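Food Safety for Home Cooks
Session 2 handout: Keeping Things Cold

Welcome back, everyone, and thank you for all the good questions on Tuesday. I promised to write up the part we rushed through at the end, so get yourself a cup of something and we'll go over it at a slower pace. If you missed the session, these notes should get you most of the way, and Rommel Dela Peña has kindly offered to share his own notes with anybody who wants a second version (his handwriting is much better than mine).

Where we left off

We had been talking about the temperature range in which bacteria multiply quickly, which in this country is usually given as 40 to 140 degrees Fahrenheit. Your refrigerator's job is to hold food at or below 40. It does not kill much of anything. It slows things down, and some bacteria, Listeria being the one to remember, will go on growing slowly even in a refrigerator that is working perfectly well. That is why leftovers have a time limit even when they look and smell lovely.

Please don't trust the dial. The numbers on it are settings, and a 4 on my old Coman meant something quite different from a 4 on my sister's. Buy a refrigerator thermometer, stand it on the middle shelf, leave it overnight, and read it first thing in the morning before the door has been opened. One of last term's students got a reading of 49, and she had been blaming the milk for weeks!

Cooling leftovers

The rule to learn is two hours. Cooked food should be in the refrigerator within two hours of coming off the heat, or within one hour if the room is above 90 degrees. Many of us were raised to let the pot cool completely on the stove first – my grandmother would have fainted at the sight of warm soup going in – but a deep pot cools terribly slowly in the middle. Divide it into shallow containers and it will be cold in a fraction of the time. 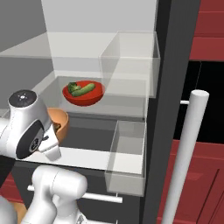

Fig. 1. Refrigerator interior with a glass shelf and a clear storage bin (computer rendering). The red bowl holds broccoli and cucumber.

Cut vegetables deserve the same care as cooked food. Once the skin is broken, the moist inside is open to whatever was on the knife or the board, so cover them and get them cold promptly. Whole vegetables are more forgiving, and most of them keep best if you wash them just before you use them.

Raw meat and fish go at the bottom, on a plate or tray with a rim, so that nothing can drip onto food you plan to eat without cooking. The door is the warmest part, so keep it for mustard, jam and that sort of thing, and give the milk and eggs a spot further in. Try to leave a little room between items, too, so the cold air can move.

For next time

Keep a temperature log for a few days, morning and evening, and bring it with you. Also read the section on thawing, and have a think about how your family handled leftovers when you were growing up – I do love hearing those stories.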